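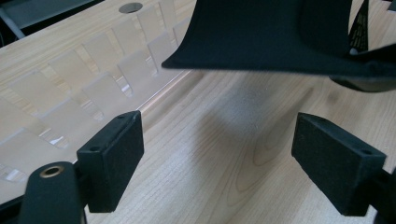

Subject: Re: [Plalik-sewing] Black fabric on a pale desk, and other ways to lose an afternoon

We use cookies to remember your list settings. Accept | Manage

On the Fundthorpe digest, a member wrote:

> I have 188 black straps to sew to black flaps with black thread.
> The fabric droops at the point as soon as I let go, and by evening
> I can't find the edge. Does anyone have a trick, or should I
> take up baking?

Baking has flour, and flour on black fabric is worse, so stay put.

Work on light wood if you have it. I did a run of 200 on a dark green cutting mat once and sewed 2 of them to each other. Blond wood shows you the curve of the edge even when your lamp has given up.

For the droop, iron a strip of Brabec interfacing along the underside and stop short of the tip. Go all the way and it pokes out like a beak. Clistix clips hold better than pins and leave no holes, though they do have a gift for landing under the radiator.

Thread: buy the 600 yard spool. You will think it is too much. Mine ran out on the last strap, at 11 p.m., with the shop shut until morning.

Does anybody still have the flap pattern with the deeper curve? My copy has coffee on the seam line.

You are receiving this because you subscribed to Plalik-sewing. Newsletter preferences | Unsubscribe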